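Progress report for August, tool-handling examples
Prepared by Colton Boychuk for the Wirnville fund

Dear Colton (Gosselin, that is, as I know having two of us on the paperwork has caused some muddle at your end),

I'm glad to say August has been a much happier month than the one before it. We set out to gather demonstrations of one simple job, picking a named hand tool out of a cluttered group, and we now have 391 that we are content to keep. You'll remember that I was rather gloomy about this when we last spoke, so please take the number as a small apology!

### Hex keys

Most of the month went on these. They overlap, they differ in size and finish, and the shiny ones throw back the light in a way that confuses the Fumcombe model no end. We asked each operator to take hold of the coloured sleeve instead of the bare metal, and to close slowly, which gives the model more wrist-camera views of the moment that matters. 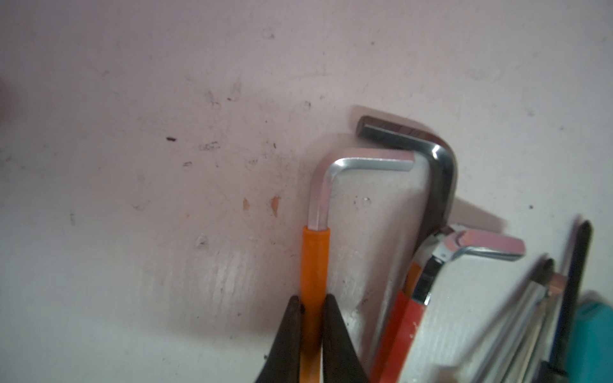
*Wrist view: fingers closed on the orange sleeve of a silver hex key, with darker and smaller keys close by.*

We have 4 operators trained now, and their habits are growing more alike, though one or two still like to come in from the side. I've decided to leave some of that variety in. Vachon, who are doing the training runs for us, would like the model to see more than one good way of doing a thing, and I agree with them.

### Screwdrivers

These came later in the month and are further behind. Clear handles are the sticking point, as the model's guess at where the handle ends wanders about a good deal, and it is much surer of itself with a dark grip. We are therefore collecting mixed groups, so that it meets both kinds together.

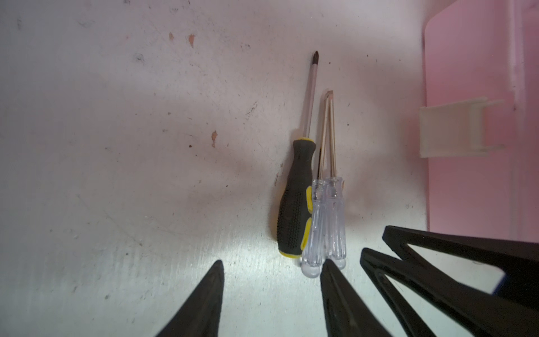 *Wrist view: a black and yellow Phillips screwdriver beside two smaller ones with clear handles, fingers open.*

### Money and next steps

Spending is within the August allowance, and the Rovodley licence is paid up for another 6 months. Next month I'd like to finish the screwdrivers, go back over the labels on the earliest hex key examples (my own, I'm afraid, and not the tidiest), and send Vachon a second batch. I would also be grateful for your thoughts on the 2 extra operator days I asked for in my last note.

With warm thanks for your patience, as ever,

Colton Boychuk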